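Papers > Shared Workshops and Small Labs > Section 4

4. The cabinet task

4.1 Setting

The work was done at the Gravstead workshop, a members' space with two benches and a carpeted side room. We used the side room for all cabinet trials. The software was Petel, our own control and logging program, which runs on a desktop computer beside the router. Members of the Sirnby group, who share the building, had used an earlier version for sorting parts and lent us their notes on hand calibration.

We chose file storage as the first full task after bench work. A file box is light, stiff and a known shape, so a dropped one does little harm. It is also awkward. The sides are smooth plastic, and a box lying flat leaves very little for fingers to get under. A box on a shelf has to be gripped by a narrow spine or by its finger hole. Both cases come up in the same cabinet, and a method that handles one does not always handle the other.

4.2 Procedure

Each trial began with the cabinet doors open. Door opening was studied separately and is reported in Section 5. The operator called out the start, Petel recorded the head camera and joint positions, and the trial ended when the operator said stop or when the time limit of 98 seconds ran out. We ran 135 trials over the winter, with the last of them in August.

The robot stood close to the cabinet with the head tipped steeply down. We had first tried a shallower head angle, which gave a better view of the wall and a worse one of the shelf. With the steeper angle the cabinet top, the shelf, both hands and the feet could all be in view at once. The feet turned out to matter. When the stance was too close, the knees met the open doors on the way down, and when it was too far back the arms ran out of reach before the fingers got to the shelf.

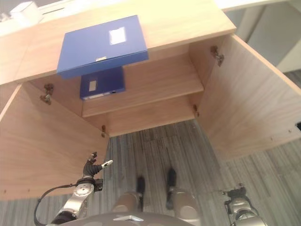
Figure 4. Head camera view of the open cabinet, with one blue file box flat on the top and a second on its edge on the shelf.

Grip choice was made by rule. If the box was flat, the hand approached from the front edge and used any overhang to get the fingertips underneath. If the box was upright, the hand went for the end of the spine with the finger hole. The rule was written in one afternoon and we did not change it during the trials, although by the end we had a list of changes we wanted to make.

4.3 Problems with the build

Most lost time came from the hardware. The cable on the left arm needed more slack than we had allowed and was rerouted twice. Carpet was a second trouble. The feet settled into the pile by a small and uneven amount, so the height of the hands relative to the shelf drifted between trials. We dealt with this by measuring shelf height from the camera at the start of every trial instead of entering it once a day.

Labels on the boxes were useful for working out which way round a box was facing, but only when the light was even. Late in the day the pale wood of the doors came out nearly the same brightness as the labels, and Petel took a patch of door for a label in 13 trials. Those trials were kept in the results and counted as failures. Moving the lamp to the other side of the room cured most of it.

The finger joints held up better than we expected for parts finished by hand. We replaced 2 tendons, both on the same finger, and traced the wear to a rough edge inside the guide. The replacement guide was printed at Gravstead on the Prosser machine and sanded before fitting.

Contact: Gravstead Workshop, Projects Desk | Back to top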